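Two-arm bag handoff, purple cable keeps snagging. Help before demo?

posted by skasport_kid
Tags: student project, grippers, cable routing

Hi all. School robotics club, we have a two arm setup and the task is passing a thin plastic bag from one arm to the other. Demo is in March. Script is at 2265 lines now and I did not write most of it so be nice

Two problems. One, the cable loop over the wrist catches when the arms get close. Two, the bag slips on the handoff, we got 43 good ones out of 91 tries.
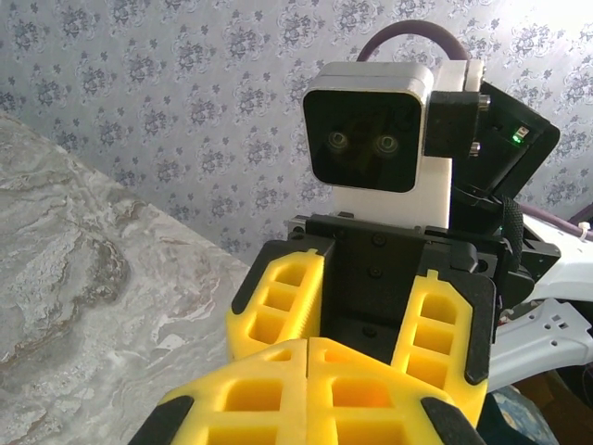
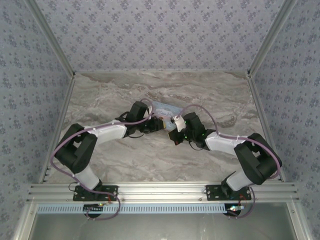 Grippers up close in the first one, both arms and the light blue thing in the second.

Can't change the arms, rules say stock. Can change cable ties, finger pads, code. What would you do first?

A-yeong Maeng
Cable first, it's messing with your numbers. You can't tell a bad grip from a snag if both happen in the same run.

The loop over the top looks tall to me. Put the wrist at its worst angle, the farthest twist your script ever asks for, THEN tie it down. Leave slack for that and no more. Retie at the elbow too or the extra just crawls back up. Move both arms through the whole path by hand with power off before you trust it.

For the bag, slow down the last 50 mm and have the second gripper close all the way before the first one opens. Put a wait in between, even half a second. We had the same thing with snack bags at the Redier meet and the wait fixed most of it. Then do another 91 so you can compare.

babaei_shop
softer pads. done

travlow
Agree on cable. Disagree on pads, we tried softer ones and thin plastic stuck to them and woudn't let go. Grab a fold instead of a flat edge if you can, more to hold on to. Also log wich arm loses it, left or right. We didnt for weeks, and it was the same arm nearly every time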